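I've had the Mornell tidying robot on trial for four weeks now, and enough of you have asked what it's like to live with that it gets its own page. The short version is that I like it, I'd rent it again over the winter, and most of what went wrong was me not getting the house (or the software) ready for it. So these are tips as much as a review.

You rent it by the month from Pelargate, at £42, and that includes the arm on its little wheeled base, a charging plate and a login for Tikerex, the program where you set up rooms on your computer and let the robot have a go at a job there before it touches your actual belongings. I nearly skipped that bit. Please don't skip that bit!

## Before it arrives

Measure your doorways. The base wants 70 cm clear, and that means clear with the door open and your dressing gown off the hook behind it. My spare room door only opens as far as the chest of drawers, so I spent the first evening emptying drawers and shoving furniture along the landing.

Pick where the charging plate goes and leave it there. I started with mine in the kitchen, moved it to the hall, then back again, and each time I had to redo the routes on the computer. The hall was right all along.

Take up any rug with a fringe. Flat rugs are fine.

Clear a shelf for things it isn't sure about. You can tell the robot where to put anything it doesn't recognise, and mine had a whole shelf by the stairs by the end of the first week: a glue stick, half a recorder, one of those rubber doorstops. I rather love that shelf.

## Practise on the computer first

Tikerex comes with ready-made rooms and I'd use one of those to start, even if you're itching to draw your own. I picked a bedroom with green walls, as bedrooms are where I need the most help, and pottered about in it for a couple of evenings with a cup of tea before I set up a single job. It's blocky, like a computer game from when my brother and I shared a desk, but you soon stop noticing.

Have a proper wander before you start giving it instructions. Look at the corners, the bit by the wooden post and what's hanging on the walls (there's a painting of a cave, which I've grown fond of), and then go over to the bed, where the bear and the cube are.

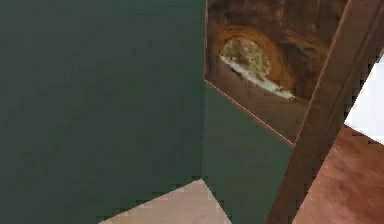
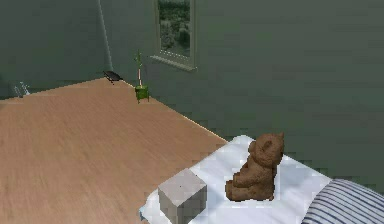 ## Setting up your first job

Start with one thing. My first go was the teddy bear, and the instruction was simply to move it from the bed to the floor. Samira Yammine on the Pelargate helpline talked me into that after I'd rung up cross, having asked for the bear, the cube, the pillow and the plant in a single go and got a screen full of warnings for my trouble. She was very nice about it.

Be plain about names. If you call something "the bear" in one job and "teddy" in the next, Tikerex treats them as two things and goes looking for the second. I've now got a list on the fridge, and my daughter has added to it.

Say where things end up as well as where they start. "Off the bed" is a perfectly good instruction to a ten-year-old and a hopeless one here. I write "onto the floor beside the bed", or for my own room "into the blue crate".

Soft things and hard things need different grip settings. There's a slider. For soft toys I keep it low and for books and boxes I put it well up, and I save each as its own job so I'm not fiddling every time. Pillows I've given up on, and I plump my own.

Run each job a few times in the practice room, and change something between runs. Nudge the bear along, turn it round, put it nearer the pillow. My real bedroom never looks the same two days running, and a job that only copes with the bear in one spot will come unstuck by breakfast.

## Moving on to your real rooms

Draw your own room in daylight with a tape measure, and do the bed first. Everything else gets placed by how far it is from the bed, so if that's wrong it's all wrong. I had ours a hand's width too near the window and couldn't work out why the robot kept stopping short of the bookcase.

Put your breakables into the drawing, even the ones you never want it to touch. You can mark them as "leave alone" (right click, then the little padlock). My gran's jug has a padlock and so does every houseplant.

The first time you run a job for real, stand in the doorway and keep your thumb on the stop button on the handset. I did this with all four of my regular jobs: toys off the bed, books to the shelf, shoes to the rack, washing to the basket. Washing still defeats it if there's a bra in the pile.

Shut the cat out, too. Ours wasn't frightened in the least, she just wanted to ride on it.

## What I'd grumble about

The manual is dreadful. It's thick, the index sends you to the wrong pages and the section on rooms assumes you've already read the one after it. Ring the helpline instead, they pick up before nine in the morning.

It's slow as well. Clearing one bed takes it longer than it takes me to make the packed lunches, which suits me, but if you're picturing a whirlwind you'll be let down.

Senga Munro wrote in to ask whether it can manage stairs. No, it can't, and it's a two-person carry, so choose a floor and stick with it. Mine lives upstairs until November.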